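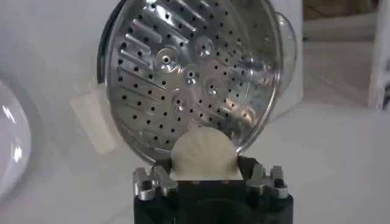 Steamer basket, holes and all.

Jul 9, 2019

I spent last week crewing on a delivery from Teverham up to Mondano, 353 nautical miles by the plotter at the end. The rhumb line is shorter but we had to tack out around the Pons shoals in the dark and gave away a fair bit there.

The boat was a Grukier 36, an older one with the long keel and the small cockpit. I'd never sailed on one before. She's slow to get going and then she just keeps going. In the first 24 hours we had the wind on the beam and didn't touch the sheets except to ease them at dinner. The tiller is heavy once it gets over 20 knots, and my left shoulder is still sore from it.

We ran watches of three hours on and six off, which is luxury compared with my last trip. I drew the midnight watch two nights running. The first was clear with a bit of moon. The second was rain from start to finish and I found out my jacket has given up at the neck seam. It's going back to the shop, although it's well past the warranty so I don't expect much.

Off Pons the wind went round to the north-west and we put the second reef in. It should have gone in an hour earlier. The reefing line had a twist at the boom end and took two of us to clear, with the main flogging the whole time. One batten came out of its pocket and went over the side. There was a spare under the port bunk but it was too long, so we sawed it down on the chart table the next morning.
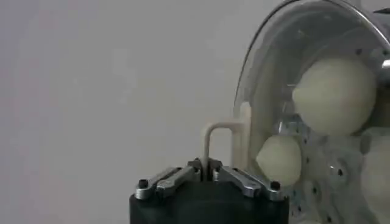

Grey wall and metalwork.

The last day was mostly motoring. We used more diesel than planned, and I was glad we'd filled the jerry cans at Teverham even though they were in the way every time somebody wanted the anchor locker. We picked up the Mondano leads just before dark and were tied up at the visitors' berth in time for a hot shower. Showers there take coins, so bring some.

A few notes for myself before the return trip in September: new jacket or a proper repair, a second head torch, thicker socks. I also want to swap the reefing line for something with a bit less stretch if the owner agrees. He's away until the end of the month, so I'll write to him then.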